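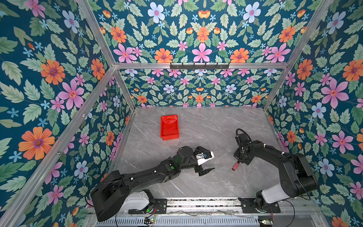
Floral paper on the walls, marble-pattern top, red tray toward the back left.

I finished the wallpaper on Saturday, a little after four in the afternoon. I had meant to do it in October and kept putting it off, mainly because the last time I hung wallpaper was in the hallway of our old place in Puladstead and I did not enjoy it. This was a much smaller job. It still took two days.

The paper is called Nustemum and I bought it at Clistinport, the decorating store out past the post office. It has a deep teal background with pink, orange and light blue flowers packed in close together, and pale green leaves with jagged edges. The pink flowers have red centers and the orange ones have purple centers. My sister Stela picked it. I had a plain cream in my hand and was walking to the register with it when she called me back.

It came to $40 for two rolls. The batch number on both was 524, and I checked that twice before I paid. In the hallway I had one roll from a different batch, and I could see the line every time I came down the stairs.

Cutting the paper

I did the panels one at a time. The left side went first, then the right, then the back, and the upper piece last. I cut each length with two extra inches top and bottom and trimmed it after it was stuck down. A new blade makes a big difference. I went through more blades than I expected, and every time I tried to get one more cut out of an old one it dragged and left a fuzzy edge.

The longest strip I needed was 28 inches, so I could do all the cutting on the kitchen table with the leaf up. Stela held the ends so they wouldn't roll back.

I did not try to match the pattern from one panel to the next. There is a metal bar between the panels in most places, and with a pattern this busy I don't think it would have been worth the wasted paper. What I did do was move the paper around before cutting so that the big flowers would land somewhere sensible. On the left there is a large pink one at mid-height. On the right a large orange one came out at mid-height too, closer to the edge than I wanted. I noticed after the paste had started to grab and left it alone.

Pasting

I used Pascu paste, the kind that comes as a powder. The box tells you to let it stand after mixing. I didn't wait long enough with the first batch and it had lumps in it, so I threw that out and made more. The second batch was smooth.

For smoothing I used a dry sponge. Start in the middle and work out to the sides. I had two bubbles on the back panel and got both out by lifting the corner and laying it down again. The upper panel was the awkward one. My arms got tired and the paste ran down to my elbow. Stela offered to take over and I should have let her sooner than I did.

The back wall came out best. The same flowers look smaller there because it's farther off, and that makes the whole thing seem deeper than it is.

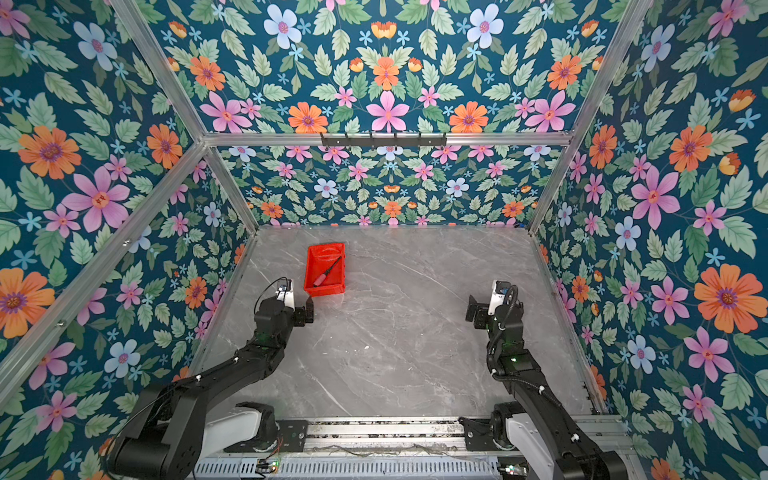
The hook rack

The black rack is on the horizontal bar, near the center, right below the upper panel. It has a row of small hooks and there is nothing on them yet. I wanted black so it would stand out against the silver of the bars, and I like it there. Stela thinks a brass one would have looked better with the orange flowers. She may be right, but it's up now.

The marble top

The top is pale gray with white and darker gray veins going across on the diagonal. I considered changing it along with the walls and decided to keep it. With that much color around it, I wanted the bottom to stay quiet. It wipes clean with a damp cloth, and I had to do that a lot while the paste was out.

The red tray is my favorite thing against the gray. It's shallow, plastic, nothing special. I tried a green one first and it got lost next to all those leaves. Red shows up right away, and the little red cylinder is easy to find for the same reason.

Still to do

One corner on the left side needs a dab more paste. I have most of half a roll left over and Stela has asked for it to line her dresser drawers. She's coming by for it next week and bringing back my good scissors.

Viorica Cârstea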